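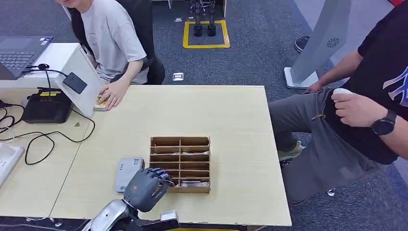

Divided Cardboard Organizer, Two by Six

Everybody has a drawer where the little things go to get lost. Earrings, spare buttons, seed packets, fuses, the good thumbtacks, the one key you need twice a year. We have been selling boxes at Hanrahan for a long while now, and the question we hear most often is still what to do about all those small things that are too nice to throw in a jar. For many of our customers the answer has been this simple cardboard organizer, which we call the Wundside.

It's a plain, open-topped box in light brown cardboard, with thin cardboard partitions that make two columns and six rows. That gives you twelve little compartments, all open from above, so you can look down and find what you're after without lifting a lid or shaking anything. It takes up very little of a tabletop and leaves you plenty of room to spread out your work beside it.

What people keep in it

Christmas ornaments are the big one, and the phone gets busy with them every November. Tuck a bit of crumpled white paper into the bottom of each slot, set the ornament down in it, and fold the loose ends over the top. The same trick works for egg cups, shot glasses, old perfume bottles, doll's house furniture and rocks (we hear from a surprising number of rock collectors, and we love their letters!). Others use it on the workbench for screws and washers, or on the sewing table for bobbins, and one school near Kutorthorpe orders them every August for sorting crayons.

If what you're storing is very small, beads for instance, we'd suggest dropping a paper muffin cup into each compartment first. The partitions are there to keep things apart, but a determined bead will find its way under almost any divider.

How it wears

Cardboard is cardboard, and we would rather tell you so now than have you disappointed later. The cut tops of the dividers get the most handling, and with use they'll go a little darker and softer along the edge. We have some at the packing counter that look thoroughly lived in and are still in service. Keep yours out of damp basements and away from the sink, and wipe it with a dry cloth when it gets dusty.

Pick it up with both hands when it's full, one under each end. It isn't meant to be carried by the partitions.

Ordering

Sold singly or in packs of 8. Schools, shops and clubs can order by the carton of 100, and cartons ship from our Grirngate warehouse, so please allow a few extra days. Orders placed before 2 in the afternoon are usually packed the same day.

Packing paper is sold separately, in plain white sheets. One bundle goes a long way, and you can use it again year after year if you smooth it out a bit between times.

Goes well with: Wundside plain storage carton, stick-on labels, cotton tying tape.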